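Night shift, Prandville lab. Coffee gone. Nahuel Cáceres had the result on a sticky note – 12 demos, no reward signal, policy learns to wait. Jemero's reviewers wanted 100. He'd told them no.

"It hesitates," Pereyra said over the phone. "Your robot hesitates, thats the finding?"

"It slows down when its unsure. That's the method. Variance goes up, speed goes down."

"And the baseline?"

"Jams the drive."

Silence. Somebody typing.

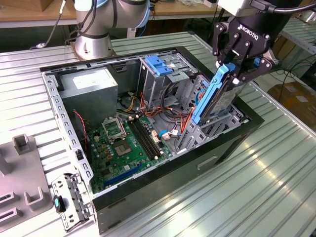

"Run 10 more," she said. "Then 5 with the lights off."

He was allready reaching for the switch.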